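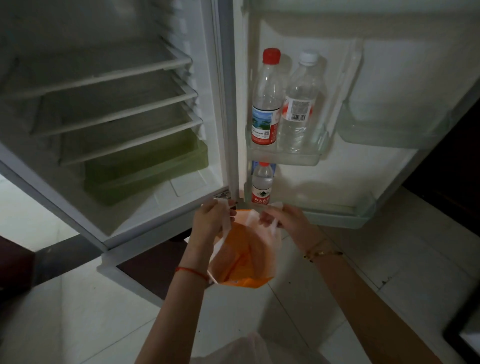

Kodmont Household Demonstration Study
Pre-session safety and data checklist, task 2: refrigerator unloading
Completed by: Ilir Hodžić
Reviewed by: Samran Rattanakul
Date: 5 December 2025

1. Floor dry and clear in front of the appliance
Pass.

2. Door opens fully without striking adjacent furniture
Pass. Check again if the appliance is moved for cleaning.

3. Shelves and drawer seated
Pass.

4. Test items sealed, no glass
Pass. Bottled water only. Caps tightened by hand before the first trial.

5. Bag handles intact
Pass. Replace the bag at the first sign of tearing at a handle.

6. Jewelry secured
Comment: bracelets are permitted under the Graltton protocol if they sit close to the wrist. Loose chains are to be taped. SR to confirm the wording before February.

7. Head strap and cable
Pass. Cable routed behind the shoulder, 200 mm of slack at the neck.

8. Both hands in view at bag opening
Pass. Trials where either hand leaves the view before the first grasp are excluded from the two-hand coordination measure.

9. Door-open time
Limit is 100 seconds per trial. Timer tested.

10. Segment labels
Open item. The two annotators disagree on where "open bag" ends and "reach" begins. Proposed rule: the label changes when one hand releases its handle. Results from the Ruangrit policy should not be compared with the baseline until this is settled.

Status: cleared for recording. Item 10 assigned to Hodžić.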